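August 21, 2025
Wiltasier kit review, day 2 on the bench

Picked up where we left off. The kit is the Wiltasier tabletop package: arm mount, two-finger gripper, the head camera bracket and the Zerkorton task software on a 30-day trial. Quote is 2,000 for the year after that, support included. Bowen wants a yes or no before the trial runs out, so these notes are meant to go into that.

Unpacking and mounting are covered in yesterday's entry. One correction to it: the bracket screws are M4, and I wrote M5. The hex key in the box fits, the one in our drawer does not.

Morning was calibration. The software asks you to move the arm through a set of poses by hand and then confirms on screen. First run failed at the last pose with "reference lost" and no further detail. Restarted the Zerkorton service, ran it again, passed. Residual looked fine. I'd like a log file for that failure and couldn't find one. The manual has a section called Logs that says "see Diagnostics," and the section called Diagnostics is half a page on the power supply.

After that, the lidded bin task. It's one of the stock tasks: find the bin, put the gripper over the button on the lid, press, back off. Put the bin on the white table with nothing else on it, lid up, and left it right of center in the far half of the table. The arm base is on the far side, so this is a short reach. 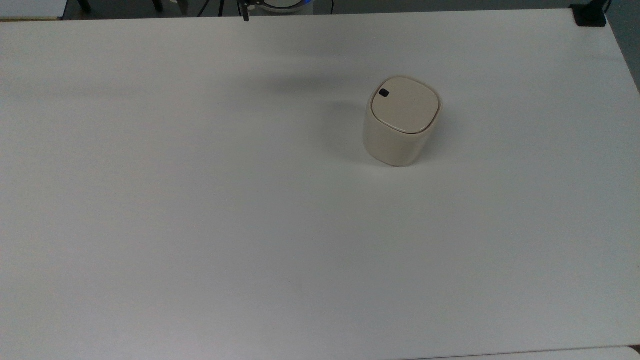 Myfanwy Rosser thinks the cream bin on the white top is a harder test than the brochure makes it sound, and she would sooner see the vendor's numbers on a plain table like ours than on the dark mat they ship for demos. She also asked whether the detector is keying on the button or on the lid outline. If it's the button, any dark speck on a pale lid could fool it.

Fair question. I don't have the answer. The overlay view draws a single box around the whole bin and a cross where it plans to press, and doesn't say how it got to the cross. Sent it to Wiltasier support as a ticket.

Results for the stock task, default settings: 56 attempts, 30 clean presses. I counted a press as clean if the lid opened and the bin stayed put. Most of the misses were contact with the lid just beside the button. The rest were aborts before contact, where the planner gave up and went home. Aborts are slow - it waits out a full timeout before it moves.

Things tried between runs:
Blinds down. Fewer aborts, misses no better.
Approach speed to half. No change I'd put my name to.
Bin turned so the button is nearest the arm. Seemed better, but I didn't run it long enough to say.

Teaching the press point by hand is quick and the screens for it are clear. That's the best part of the package so far. Lowri Gape did it from the quick start card without asking me anything.

Less good: the task editor won't save a copy under a new name unless you're online. The Brastine unit we had in January did that locally. It was worse at nearly everything else, and its gripper pads came off.

Left to do: repeat the press task on the dark mat, same settings, same number of attempts. Ask for the price without support. Find out if fingertips are sold separately and what they cost. Run the turned-bin case properly.

Arm parked, service stopped, trial key is in the shared folder.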